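Search this book
Enter a word or chapter number
Go

Chapter 6
Waves in the Kitchen

I learned more about waves from reheating soup than I did from my first physics class. That probably says something about how I spent my first year of college, but it also says something about soup. You put in a bowl, you wait, and out it comes with a boiling rim and a middle as cold as when it left the fridge. Why? I asked my instructor on a Tuesday morning and she told me to go find out, so I did, and I've been a little bit obsessed with the question ever since.

In the last chapter we shook ropes and watched pulses travel along them. We saw that when two pulses meet they add up for a moment and then carry on as if nothing had happened. Keep that picture in your head, please! Everything in this chapter grows out of it. The only difference is that our waves now have no rope. They're electric and magnetic fields, changing together, and they move through empty space at the speed of light.

Microwaves sit between radio waves and infrared. The ones used for cooking have a wavelength of roughly 12 centimeters, a nice size for a student experiment (you can measure it with a ruler, a plate and some cheese, and in Section 6.3 you will).

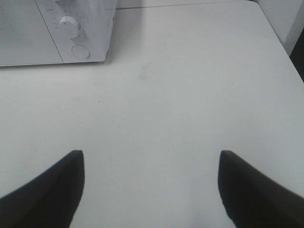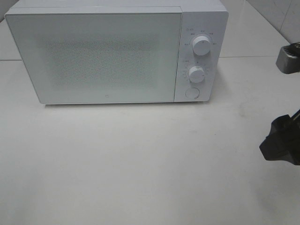

The kind of oven we'll be thinking about, with a perforated mesh in the door and a control panel to the right of it.

Skandberg Owusu
Author, Chapters 4 to 9

Let's start with that mesh. Light gets through small holes quite happily, but a wave many times wider than the hole mostly doesn't. A metal sheet full of tiny holes behaves, as far as a microwave is concerned, almost like a solid wall. So the waves stay in the metal box, bouncing from side to side, and every bounce sends them back through the waves still on their way out. You can guess what happens next if you remember the rope tied to the door handle. At some places the waves always add up, and at others they always cancel. We get a standing wave, and my soup gets a hot rim.

I should clear up one thing before we go on, as I believed it myself for years. Microwaves don't cook food "from the inside out." They go a short way in, a centimeter or two in most foods, and they're absorbed as they go. Water molecules have a positive end and a negative end, and they try to turn as the field flips back and forth. All that jostling is what we feel as heat. The deeper parts warm up later, by plain old conduction, the same way they would in a pan.

You'll need three ideas from earlier chapters: superposition, reflection from a fixed end, and the link between speed, frequency and wavelength. If the last one has gone fuzzy, go back and work the Ivik harbor problem again – the one with the buoys – and then come back here. I'll wait.

Section 6.1 deals with standing waves in one dimension. After that we move to a box, where things get messier and a lot more interesting, and then it's time to melt the cheese. Have a calculator nearby, and keep your units on every line.

Related chapters
Chapter 5: Pulses on a Rope
Chapter 7: Color and the Eye
Lab sheet: Ripples in a Tray
Problem set: The Lesetum Bridge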